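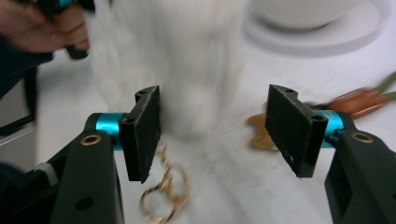 Mengenrabatte in Wartungsverträgen gehören abgeschafft

Wer einen Wartungsvertrag für Aufzüge abschließt, bekommt in der Regel eine Staffel angeboten: je mehr Anlagen, desto niedriger der Satz pro Anlage. Ich halte das Modell für falsch konstruiert. Der Aufwand einer Prüfung hängt von Baujahr, Förderhöhe und Fahrtenzahl ab. Die Stückzahl im Bestand des Kunden beeinflusst allenfalls die Anfahrt.

Die Hausverwaltung Budstead betreut 35 Anlagen und zahlt je Termin 8 Prozent weniger als ein Eigentümer mit zwei Anlagen. Im Protokoll stehen dieselben Prüfpunkte. Die Differenz wird über die Zeit ausgeglichen, die der Monteur im Schacht verbringt. Victor Rashidi hat dagegen eingewandt, große Bestände seien besser dokumentiert und daher schneller zu prüfen. Das trifft bei einheitlichem Baujahr zu, bei gemischten Beständen nicht.

Sachgerecht wäre eine Abrechnung nach Betriebsstunden mit festem Sockelbetrag. Die Zähler sind in neueren Steuerungen vorhanden und werden bislang kaum ausgelesen. Ältere Anlagen lassen sich nachrüsten; die Kosten dafür sollte der Betreiber tragen.

Gwawr Lloyd, August 2024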